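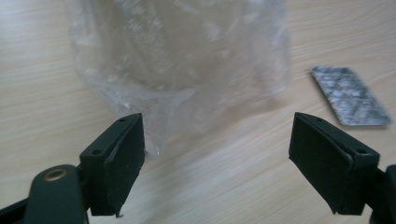

Can you learn the piano as an adult if you've never played a note?

Plenty of people do, and if you can manage a short practice most days you'll be playing simple tunes with both hands within a few months.

I was told this by Aqeel Tarar, who has taught me since April and who has the patience of a very old tortoise. I didn't believe him. I'd got to the age of 60 with the musical training of a doorbell, and I'd only bought the piano at all because it was going for £237 in the back of a house clearance shop in Clisness and I'd gone in for a lamp. (I still haven't got a lamp.)

It's an upright, a Thibodeaux, brown and enormous, with a candle holder on one side and a hole where the other one used to be. Getting it home cost more than the piano did. Two men and a ramp, a lot of breathing out, and then a long discussion in my hallway over whether the banister came off. It did come off. It has been back on since, mostly.

If you're thinking of doing the same, ask what the moving will cost before you hand over any money, and get somebody to look inside. I did neither and got lucky. My tuner, Qusai Haddadin, spent a whole morning with his head under the lid and came up to say that the pins were sound, the bass was lovely and there was a 2p piece wedged beneath the D above middle C, so that explained the D. He also said it would drift for a few weeks while it got used to my house, and my goodness it did. By the second week it sounded like a pub.

So, lessons. I'd imagined scales, and there are scales, but Aqeel had me playing a proper tune in the first half hour. One finger, very slow, with him doing something clever underneath so it sounded like music. I went home absolutely glowing and played it to my sister down the phone, twice, before she had to go and see to the dinner.

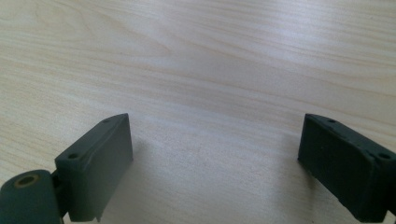 4 min read

Then came the left hand. I don't know how to describe the left hand to anyone who hasn't tried it. My right one trots along quite happily, and the moment the left joins in they both stop dead, like two people trying to get through the same door. I spent most of May on eight bars. I'd get seven of them and then crash into the last, every time, in a slightly different way.

What helped was going slowly, and I mean so slowly that you can't hear a tune at all. Also playing last thing before bed, when I was too tired to argue with myself. I'd leave it in a dreadful state at ten at night and come down in the morning and there it would be, in my fingers, behaving! Aqeel says that's quite usual. I think it's witchcraft.

My neighbours have been very good. I put a note through the door offering to stop by eight, and got one back asking if I could please finish the waltz, as they'd been left hanging for a fortnight.

Aqeel reckons it takes 1,000 goes to really know a piece. I've stopped keeping track, and he has stopped asking. We've started on a slow thing in a minor key with a big stretch in the middle that my hand can't quite reach, so I roll it, bottom note first, and he's promised me that counts.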